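Fotham College
Household Studies, Level 2
Handout 3: Cleaning, drying and storing kitchen equipment

Purpose of this handout

This handout supports the third lecture of the unit and should be read before the practical class. Students are expected to know the terms set out below and to be able to apply them in the written task. The course reader, Pelkonen, chapters 2 and 3, covers the same ground at greater length.

Terms used in the unit

Cleaning means the removal of food, grease and other soil from a surface. Disinfection means the reduction of germs to a safe level. The two are separate stages. A disinfectant applied to a greasy surface will do little, as the grease shields whatever lies under it. Drying is treated in this unit as a stage in its own right.

Air drying and cloth drying

Items that are left to drain in the open air are not handled again until they are put away. A cloth is quicker, but a cloth used for a whole day carries soil from one item to the next. Where cloths are used, they should be changed often and washed at a high temperature. Mugs, jugs and other deep vessels hold water at the base if they are stood upright, and should be drained with the rim downwards on an open rack.

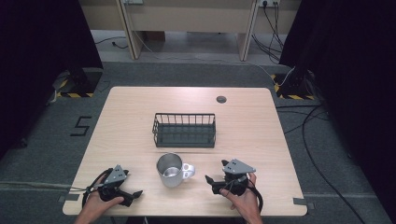 This page was last changed on January 29, 2020.

Metal and coated wire

Stainless steel resists rust by means of a thin layer on its surface, which forms again in air when it is scratched. It can still be marked by salt or bleach left standing on it. Coated wire behaves differently. Once the coating is broken, the steel beneath may rust, most often at the joints and at the feet. Racks should be inspected at the start of each term and withdrawn if the coating has lifted.

Worktops and tables

Students often ask whether wood is suitable for a kitchen. Sealed wood is acceptable for general use provided that the seal is sound. Water should be wiped up promptly, along the grain, and a rack should stand on a tray - a folded towel is not a substitute, as it keeps the surface damp.
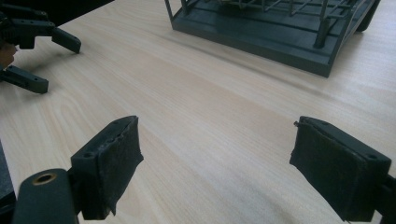
A surface that has lost its finish will darken in patches and should be sanded and sealed again before it is used for food. Cutting should be done on a separate board in every case.

Written task

Compare the drying arrangements in the two case studies, Rornik House and the Arkano canteen, which serves more than 100 meals a day. State which arrangement you would recommend for a small shared kitchen and give your grounds. The answer should not exceed 700 words and is to be handed in at the unit office. Students resitting the unit in August should use the same case studies.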